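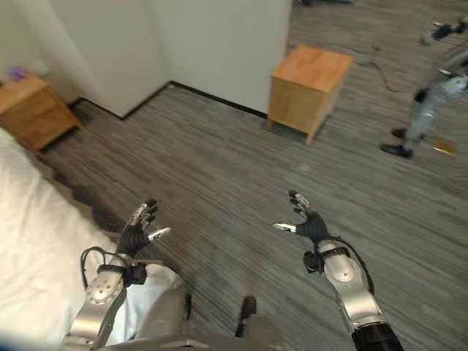 30th April

Midge larvae from the Lestham ditch, second extraction. Spun at 600 g, kept the supernatant, pellet in the freezer under my initials. RNA yield low again in tubes 6 and 9, fine in the rest.

Assembly gave one contig of 1,079 bases that matches nothing from midges. Closest hit is a plant virus, so it may just be gut contents – Beatriz thinks so, I'm less sure. Primers ordered for both ends.

Joaquim: please don't use the old lysis buffer, the label is wrong.

To do in May
- repeat on adults, starved overnight
- ask Celeste M. for the Torres samples
- water blank through the whole extraction, not only the PCR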